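Still doing my own dishes

My sister-in-law forwarded me another one. It was a two-minute clip of a machine with arms folding a towel in somebody's very clean living room, and the message under it said "Told you!" with three exclamation marks. We have a standing argument. She thinks she'll have a robot in the house before her youngest is out of high school. I think she'll have a more expensive vacuum.

I watched the towel clip four times. There are cuts in it. Each time the towel gets to the hard part, where you have to find the second corner, we get a nice view of the window, and when we come back the corner has been found. I don't say anybody cheated. I say I'd like to see the corner.

Some background for people who came here for the bread posts. I spent 38 years in and around packing lines, most of them at Spahić, where we put jars into trays and trays onto pallets. We had automation the whole time and I liked it. The depalletizer was older than half the crew and it did one thing, all day, and if a jar came down the line on its side it stopped and rang a bell and one of us walked over and stood the jar up. That walk was the job, in a way. Every few years a salesman came through with something that was going to do away with the walk. One year it was Arkano with a camera and a suction arm. The arm did very well with the jars they had brought along with them. With ours, which had labels that curled a bit in the summer, it was a different story, and the thing went back on the truck by December.

So when people tell me the chores are next, I ask about the curled labels. A kitchen is nothing but curled labels. The lid that doesn't match, the fork stuck to the plate with egg, the mug somebody's kid put a rock in.

Seren Gough, who used to run our maintenance shift and has read a lot more about this than I have, says I'm judging by the old way. In the old way you wrote out each move. Now they collect people doing the task, over and over, and the machine is supposed to pick up the pattern. The people often don't use their bare hands. They hold a gripper in each fist, the same kind of fingers the robot will have, with printed marker blocks on them so the positions can be worked out later. She says that's the part that changed her mind. I'll admit I find it more interesting than the towel, if only for showing where the skill is coming from.

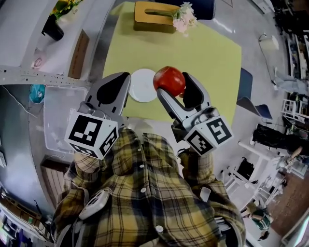
An apple and a plate, with a person on the handles.

Look at what's being asked for. One apple, one plate, a mat with plenty of room on it. I'm sure it has to start somewhere, and I'm sure it's harder than it looks, since every time I've tried to pick up anything round with salad tongs I've ended up on my knees looking under the stove. But the person is doing the deciding. Which hand goes, how hard to squeeze, what to do if the apple rolls. The gripper is along for the ride.

Seren's answer is that this is the whole idea, you record the deciding. Fine. How many times, though? She sent me a write-up from an outfit called Jerkitz that had gathered 396 recordings of a single table-setting job. They reported that the robot then got it right 91 percent of the time. She thought this would impress me and I can see why it would impress somebody.

I did the arithmetic on the back of the gas bill. At 91 percent, if you hand the machine a hundred plates, nine of them go wrong. The write-up doesn't tell you what wrong means. Is it a plate an inch off the placemat or a plate on the floor? On my line we'd have been sent home for nine in a hundred. We have 8 dinner plates in this house, from my mother, and I would be down to none before Easter.

And that's for the one job, in the one room, with the plates they practiced on. Rok Jurić, who commented on the last post, wants to know why I don't give them credit for how fast it's going. I do! Ten years back the apple would have been news. My trouble is with the jump from the apple to "does your housework," which always gets made in the last line of the article by a person who isn't the one building it.

What would change my mind is pretty small. I'd like a video with no cuts, an hour long, in a kitchen the machine hasn't seen, after a meal with children at it. Leave in the bits where it stands there. Leave in whoever comes over and stands the jar back up, and tell me how often they came. Seren says there may be something like that already and she'll look for it.

My sister-in-law has seen a draft of this and says I'm jealous of the towel. The sink is full, so I'll stop here. Bread again next time, the rye with the caraway – I finally got the oven temperature sorted out.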